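Wollach bedroom cell: setup and upkeep notes

README, last revised 2024-03-13

Wollach is our simulated tabletop cell — one arm, one gripper, a furnished room around them — and it has become our favourite place to try things out. These notes cover getting it running and keeping it healthy. Episodes recorded in it are shipped separately as the Jornell set, 800 in all, with their own card.

Setting up

Unpack the Wullden assets beside the scene file, then run the setup script with the room name. The first load takes around 12 minutes while the meshes are cached. After that it's quick, and it's a real treat to watch the whole room come up at once!

The arm base is fixed to the dark brown table near its back edge. Please don't nudge it by hand in the editor. If you need a different spot, change the base offset in the config and rebuild, otherwise the collision shapes stay behind in the old position. 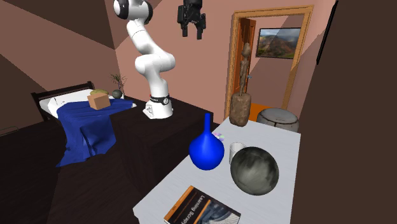 Arm and gripper are loaded as separate bodies and joined by a named link. When you swap in another gripper, check the link name first. A typo there raises no error at all, and I lost an afternoon to it in June before adding the check in the Delacroix branch.

Cloth is the fussiest part of the cell, and also the most fun. The blue one runs at 24 substeps. Drop below 9 and it starts sinking into whatever is under it. Anything resting on the cloth should be spawned after it has settled.

Regular upkeep

Clear the mesh cache after every asset update. Re-run the joint limit test whenever the arm file changes, even for a colour tweak. Keep the seed in the log — we can't reproduce a fault without it.

Known issues

Glossy materials render slowly on older cards. Reset sometimes leaves the fingers half open; calling it twice clears that. Fixes very welcome, and so are new rooms.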